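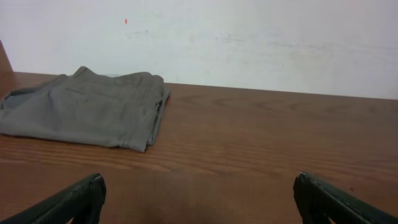

Paraskevi Tsolakis

08/04/2024, folding cell, wrist camera and gripper

Long one today, sorry. I spent most of it on the gripper and the wrist camera and I want it all written down before I forget which screw did what.

Started with the camera because the view had been bothering me. What I'm after is both fingertips in view at the bottom corners with the jaws open, and a good stretch of table between them, and that's what I've now got. You can see the squared-off tips nicely, left and right, and the grey trousers (or shorts, I pulled them off the pile without checking) sitting over to the left behind the left finger. The garment does run out of view on the left, which I don't love. I could rotate the bracket a touch to bring it in, but then I lose part of the right finger, and I'd much sooner have two whole fingertips than a whole pair of trousers. The arm can always shuffle left.

The table's back edge slopes down to the right in the view. I went round and round on this. First I thought the bracket had slipped, so I slackened both screws, squared it up against the flange with the little steel ruler, nipped them up again, and got the same slope to within what I can judge by eye. So the bracket is square to the flange, and the slope is down to the wrist angle in the home pose. I've left the home pose alone! Everything taught from it would need teaching again and I'm not doing that on my own.

Cable next. The camera lead had been rubbing where it comes round joint five, and the sleeve was shiny on one side. Not through, but give it a month. I re-routed it on the outside of the elbow with a looser loop and two hook-and-loop straps in place of the zip ties, which somebody (me, probably) had pulled far too tight. Drove the wrist end to end ten times at slow speed with my hand near the stop. Nothing snagged. The loop does swing out a bit at full stretch, so if you're standing on the cabinet side please keep your head back.

Then the fingers. I had them both off, cleaned out the slides with a dry brush and then a wipe, and found a proper felt of lint packed in behind the left one. It came out in one piece, like something off a tumble dryer filter. I think this is where the sticky closing was coming from. The right side was much cleaner and I can't say why. Very thin smear of the Pesonen grease on both slides, wiped nearly all of it back off again, fingers refitted with the Punitz screws (the short ones, the long ones bottom out before they clamp, and they are in the same tray, so look before you grab).

Do the screws up evenly, a bit on one and a bit on the other. If you pull one right down first the finger sits skewed and the tips meet at the top and gape at the bottom. I did exactly that and had to start over.

Homed the gripper and ran the jaw check: 100 open and close cycles with nothing between them. The controller logged 29 slow closes before I cleaned it, on the same check first thing, and none after. I'm pleased with that, but it's empty jaws on a clean slide, so I wouldn't read too much into it. Fabric will bring the lint straight back. I'd like to put "brush out slides" on the Fladeck sheet as a regular job, with a box to tick.

Settings, for whoever is next on it: exposure is now fixed at 810 on the slider. It was on auto before and kept hunting whenever the arm came down close, going darker over the white wall and then brighter again over the wood. With it fixed, the wall stays pale without washing out and you can still make out the creases and the stitched hem on the garment, which is the bit I care about. The tabletop has a slight sheen from the overhead light. I tried tilting the lamp and it only moved the shine somewhere else, so I put the lamp back.

That matters for the edge finder, by the way. It likes the hem at the lower right of the bundle, where the cloth is doubled and shows as a lighter band. It does less well on the thick rounded fold on the right-hand side, where there's no crisp line to follow. And twice it picked up the knotty pattern in the wood grain just past the garment and called it an edge, with great confidence. I've raised the threshold one notch. If it starts missing hems, take it back down again and we'll mask the grain some other way. A plain mat is the obvious answer but I know opinions differ on the mat.

There's a small dark speck on the table on the right, near the right fingertip in this view. Left it where it was for now as it makes a handy fixed point for checking whether the picture has drifted. Same goes for the tiny orange-red mark up on the wall, which is even better as it stands out so well against the white. Please don't scrub that off if you're feeling tidy. The grey smudges you may scrub as much as you like.

Still to do:

Order finger pads from Postard. The left pad is wearing on its inner edge and we have no spares in the drawer.
Print a new cable clip for the elbow, the old one has a hairline crack by the screw hole.
Run the pick routine with cloth in the jaws and log the slow closes again, so we have something fair to set beside the empty run.
Back up the camera settings. I've done the gripper ones.
The full regrease isn't due until July, so leave the joints alone unless something is squealing.

I've left the jaws open and the speed override low. Turn it up yourself when you've watched one slow pass – and mind the new cable loop.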